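Reading time: 2 minutes
Last updated: January

Ticket: Orach dishwasher, low water pressure fault after supply valve swap
Site: Binudmont, rental unit, second floor
Status: Monitoring

Problem as reported: machine fills for a few seconds, stops, beeps 5 times and shows the tap symbol. Started the morning after the supply valve under the sink was replaced with a Warraich quarter-turn. Tenant is washing by hand for now.

First checks. Valve handle fully open. Hose not kinked. Cold tap at the sink runs normally. Power off at the breaker for 20 minutes, then back on. Same fault on the next cycle.

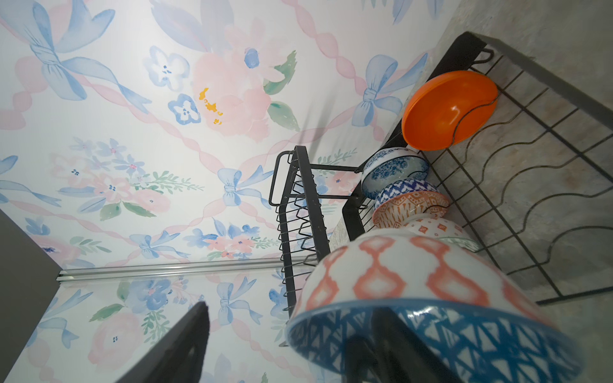 Kitchen counter, dish rack and wallpaper.

Disconnected the fill hose at the valve end and ran it into a bucket. Flow was weak with the valve wide open. Took the valve off and found a curl of thread tape across the outlet. Cleared it, refitted with fresh tape -- kept it back from the first thread this time -- and the bucket filled at a normal rate.

Reconnected and started a rinse. Machine got further but still faulted at 9 minutes. Pulled the mesh screen at the inlet on the machine side. More tape, plus grit. Rinsed the screen and put it back. Did not replace it. 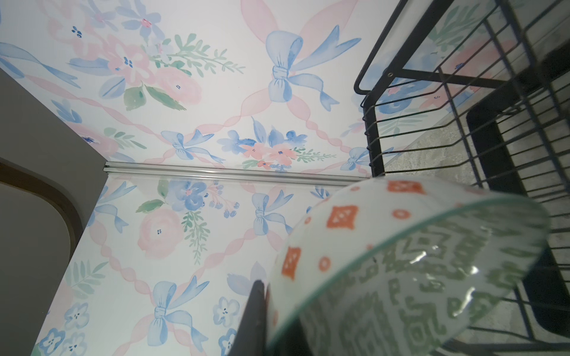
The rinse cycle then completed with no fault. Ran a full wash after that, also clean. Checked the valve and both hose ends with a dry paper towel and found no drips. One note for whoever orders parts: if the hose ever has to be rerouted, do not plan on opening the wall on the rack side. It is papered above and below the metal rail in the pink ribbon and blue bow pattern, and we have no spare roll on file to patch it. Go through the sink cabinet.

Parts: Inusby inlet screen ordered as a spare. The old one has a small tear near the rim and I would not trust it for another 1000 cycles.

Still open: the fault counter did not reset when the error cleared. The manual says to hold Start and Delay together, which did nothing on this unit. Will try again when the new screen goes in.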